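Cesex Chamber Vote Recorder

Desk units, clerk's console and minute export for council and committee chambers

Part no. 699
Supplied by Stenholm
Price on application. Installation quoted separately.

Overview

The Cesex Chamber Vote Recorder takes votes by individual member, shows the result to the chair and writes a division list that can be pasted or exported into the minutes. It is intended for local councils, regional districts, school boards and other elected bodies that meet in a fixed chamber and are required to record how each member voted.

A system consists of a clerk's console, a chair's display and one desk unit for each voting member. Desk units are wired in a daisy chain, with power and data on the same cable. No wireless option is offered. The console holds the member roll, the agenda and the standing orders profile, and works without an internet connection. A chamber display can be added where the public gallery needs to see the result.

Each desk unit has four keys: For, Against, Abstain and Request to Speak. Abstain can be switched off in the profile for bodies whose rules don't allow it. A member may change a vote until the clerk closes the division. After that the vote is locked and any correction has to be entered by the clerk with a reason, which prints beside the original vote in the division list.
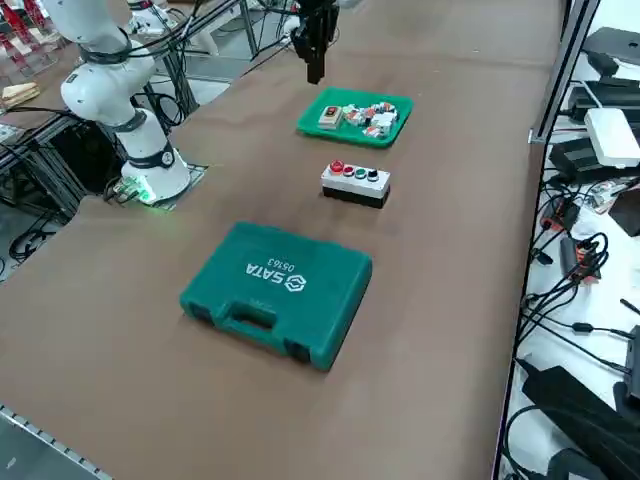

What happens to a member's vote if that member has declared a conflict of interest?

The clerk marks the member as excluded for that agenda item before the division is opened. The voting keys on that desk unit are then disabled, the member is left out of the quorum calculation if the profile says so, and the division list shows the member as "Declared interest - did not vote". The exclusion clears when the clerk moves to the next item.

Standing orders profiles

The profile sets how the console works out a result. It covers:

Quorum, as a fixed number or a fraction of members in office
Simple majority of those voting, or of those present
Absolute majority of members in office
Special majority, with the fraction entered by the clerk
Casting vote, either as a second vote for the chair or only where the chair hasn't voted
Treatment of abstentions: not counted, counted as present, or counted against
Treatment of members attending remotely

Profiles are stored as plain text and can be printed for checking against the written standing orders. We recommend that this is done by the governance officer and not by the installer. A changed profile takes effect at the next meeting opened on the console, never part way through a meeting.

Secret ballots, such as those for mayor or deputy mayor, use a separate mode. In this mode the console stores totals only. Individual votes aren't written to disk and can't be recovered later, by the clerk or by us. Some jurisdictions require paper for these ballots, and councils should check before turning the mode on.

Remote members

Members attending by video vote by voice and the clerk enters the vote at the console. Entries made this way carry an R in the division list. A browser voting page was trialled and withdrawn, and there are no plans to bring it back.

Minute export

Division lists are exported as plain text, CSV or a word processor document. The layout follows the order of the roll, or groups members by how they voted. Mover and seconder are filled in if the clerk has entered them. Names print exactly as they appear on the roll, including accents, so a councillor entered as Thoa Dương will appear that way on the console, on the chair's display and in the minutes.

Amendments are numbered under the motion they belong to. Where an amendment is carried, the console asks the clerk to confirm the wording of the amended motion before a division on it can be opened. The wording can be typed or loaded from a file.
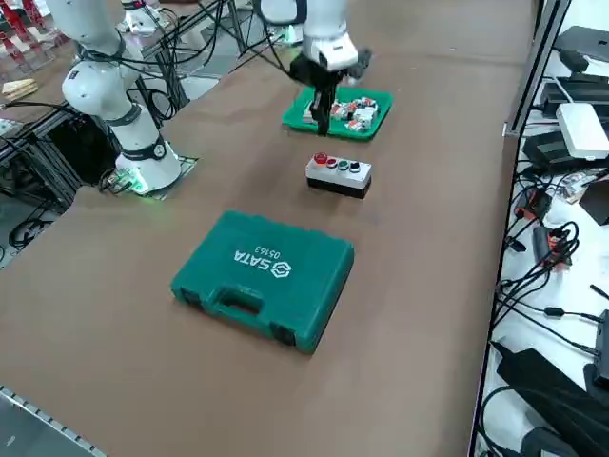

Product Bulletin, Issue 2

Specification

Desk units per console: up to 100
Desk unit keys: For, Against, Abstain, Request to Speak
Desk unit indicator: one lamp per key, steady when the vote is held, off when the division is closed
Key labels: English supplied, bilingual to order
Cabling: shielded, daisy chain, locking connectors
Storage: nearly 3,000 divisions before archiving is required
Backup: to removable drive, prompted at close of meeting
Power loss: open division is voided and must be taken again; closed divisions are kept
Mounting: surface or flush, flush kit ordered separately

Lamps on the desk units can be set to show only that a vote has been received, without showing which way. This setting is used by bodies that don't want members to see a neighbour's vote before the division closes.

Installation

Triditcombe was the first council to take the flush-mounted units, and its cabling plan is now used as the standard drawing for horseshoe layouts. Ashworth has the surface-mounted version on loose tables, with the chain run through floor boxes. In chambers that are also hired out, the desk units can be unplugged and stored. They must go back in the same order, or the seat map has to be redone at the console.

Existing microphone systems aren't affected. Request to Speak can drive a microphone queue through a contact closure output, but the recorder doesn't switch audio itself.

Site surveys are arranged through Slamet Hartono. Clerk training takes one session and is best held in the chamber with the units live. Councils going to election in October should allow time for the new roll to be loaded and for incoming members to practise before the first ordinary meeting.

Changes in the current firmware

Casting vote now prints on its own line in the division list
Roll can be reordered by ward without re-entering names
Fixed: a member marked absent and then present during the same item was counted twice toward quorum
Fixed: amended motion wording was cut short on the chair's display

Known issue: long motion titles wrap badly on the chamber display. The export isn't affected.

Ordering

State the number of voting members, the chamber layout and whether flush or surface mounting is wanted. Attach the current standing orders. Spare desk units are sold singly and are best ordered with the system so that the key labels match.

Sales: Maureen Stockdale
Technical support: Blagoje Vidmar
Documentation and profiles: Kai Buschmann

Page revised Feb 2, 2026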